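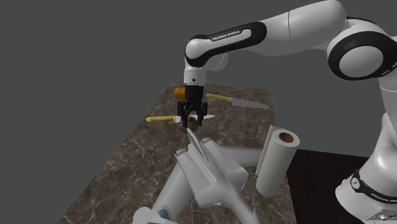 The kitchen counter in our simulator, with the arm over the potato.

September 15, 2026

Today I stayed in the lab until the light in the corridor went off by itself. I write this on the tram, so the sentences will be short, and tomorrow I will copy the useful parts into the team log.

The course gives us one task for the first half of the semester. The simulated arm must pick the potato from the counter, lift it and hold it for the time the checker wants. The other groups chose the carrot or the paper towel roll. We took the potato because Smaranda Nedelcu said in the first meeting that a round thing must be the easiest. I agreed with her then. Now I think a round thing has no good side, and every approach angle is equally bad until you tune it.

The knives are what cost me the morning. One of them has its blade close to the potato, and our planner counted a touch with it as a collision even when the fingers were coming straight down. I read the settings file of Ikholm three times. Ikholm is the scene loader the university uses, and its manual was written by someone who did not expect readers. In the end I found that the safety margin was set for the whole counter, with one value for everything, the jet model included. I gave the knives their own margin, smaller, and after this the planner stopped to complain.

Smaranda came after lunch with soup in a jar. She does not like my margin. She says that if the real arm stood in front of us I would not dare to use such a number, and we should work as if it stood there. I answered that the grade comes from the simulator. I was not polite, and I was sorry already when I said it. We compromised: the small margin stays for the knife near the potato, the old one returns for the other. I wrote both values on the whiteboard so that we do not discuss it again.
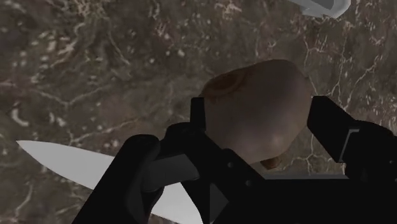
Why do you close the fingers slowly on a potato and not at full speed?
With fast closing, one finger usually arrives first and pushes the potato away before the other one touches it, so we slow down for the last part of the motion.

I put this question and answer in our report in exactly these words, because the teacher asked it to the Clallum group last week and they were silent for a long time. I was silent too, in my chair, and nobody had even asked me.

For the training we have 1,750 attempts saved from the spring, when the older students started this project in April. Many are useless for us, as their potato was in another place and the friction was different. Khoury, our script that sorts the attempts, kept 73 from the last folder. I wanted to throw away the rest. Smaranda wants to look at them by eye first. She is more patient than I am, and I will let her.

In the evening I ran a new batch of 80 with the slow closing. The checker accepted roughly 60 percent, I did not save the exact value, which was stupid. When it failed, the potato turned between the fingers during the lifting. I believe the grip is too high. Smaranda believes it is the friction again. Tomorrow we lower the grip point first and change nothing else, and I promised her this in writing, in the chat, so now I must do it.

Other small things. The Graltix license on the second computer ends in 19 days and I must write to the office. The chair near the window is broken again. I forgot my scarf in the lab. My mother called while the batch was running, and she asked what I am studying so late, and I told her in our language that I teach a machine to hold a potato. She was quiet and then she asked if I had eaten. I had eaten Smaranda's soup, the half she left for me.

My stop is the next one.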